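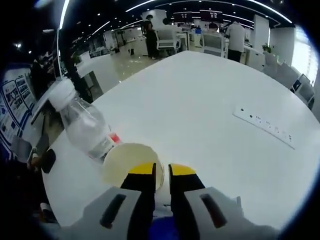
The white table at Umton had belonged to no department since January, and Vidar Forsberg meant to have it cleared by lunch. He had sent an email. Of the 98 people who received it, 2 had replied, both to ask if there would be cake.

He started with the paper cup. It had been there when he hung up his coat, and it had the settled look of a cup with tenure.

"Is this anyone's?" he said to the office.

A few chairs turned a little and turned back.

The bottle lay on its side like a guest who had stayed too long at a wedding. The power strip was worse. Gurwood in accounts claimed it was on loan from Holub, and Holub claimed he had never owned a power strip in his life, in a tone that made Vidar wonder about his childhood.

He went off to find a box. It took him thirteen minutes, most of them spent listening to Miden on the subject of boxes.

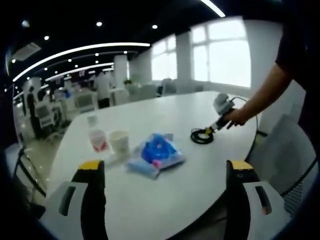 "You've got more cups," said Miden, who had followed him back.

"I can see that."

"And a bag. What's the blue thing in it?"

Vidar did not know, and he had reached the age where he could live with that. He put the box down on the table, where it looked very much at home, and went to write another email.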